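Ticket 1147: Cutlery tray slides on glossy table, spoon lies diagonal
Product: Zastow clear organizer tray
Status: Open

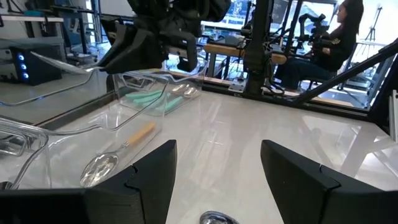
Tray on the marbled table, wooden-handle spoon in the near compartment.

Customer wrote:
Hello, I bought the clear tray from your Pultanbridge shop in June. My table top is white and very glossy, with gray veins. When I take a spoon out with one hand, the whole tray moves with it. I measured 3 cm in one day. The spoon with the light wooden handle also turns inside its compartment and lies diagonal. The mint-green ones at the back stay side by side, so I think that compartment has a better width for them.

What I tried already:
- Washed the bottom of the tray with dish soap and dried it. Same result.
- Wiped the table with a dry cloth. Same result.
- Put a damp paper towel under the tray. It held for 30 minutes, then it moved again.

I do not want to glue anything on the table. Is there a set of rubber feet for this tray?

Support, 9:55:
Thank you for the clear report. Clear silicone feet exist for this tray, item Phetsri 55. Please stick one under each corner and wait one night before you put the spoons back. For the wooden handle, please try the longest compartment. I have asked our warehouse if the feet are in stock and will write again this afternoon.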